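The Little Renamer That Ate My Weekend Chores

April 2018

I have a soft spot for small programs that do one job and then get out of the way. Clodum is my favorite of the year so far. It renames files. That's the whole pitch, and I have been grinning about it for weeks!

The setup took me five minutes on an old desktop. You point it at a folder, type a pattern, and a second column fills in with the new names as you type, so you see every mistake before it happens. My test folder was a mess of scanned receipts from the Cliltthorpe print shop, where I do the books, all of them called "scan" plus a string of digits. Clodum read the date out of each file, put it up front, and kept the original number at the end. I pressed Apply and went to make coffee, and the list was finished before the kettle was.

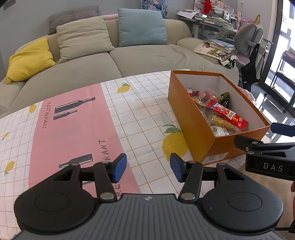
Patterns are where the fun starts. You can pull in the date, the parent folder, a counter, or any piece of the old name, and you can save a pattern under a name of its own (mine has 16 of them now, and I use maybe a third). Pictures get the same treatment as everything else. The one with the two blue-padded finger tips over the pink and white cloth came out as "gripper-cloth-012", which I can find again in a second, and the old name told me nothing at all.

The undo list deserves a cheer too. It keeps your last 50 batches, even after a restart, and each one can be rolled back without touching the others. I had been using Zuvness for this kind of work, and Zuvness is a fine program, but its undo forgets everything the moment you close the window. I learned that the hard way last July with a folder of invoices.

Gripes? A couple. The help file stops halfway through the chapter on counters, and on a network drive the preview gets slow enough that I copy the folder over first. Accented letters used to trip it up, but version 12 fixed that. I'd also love a dark theme, and the developers say one is on the way.

Related items
Pietrzak: a text editor for very large logs
Zuvness 5: what changed
Cleaning up duplicate files without tears
Free backup tools for a home office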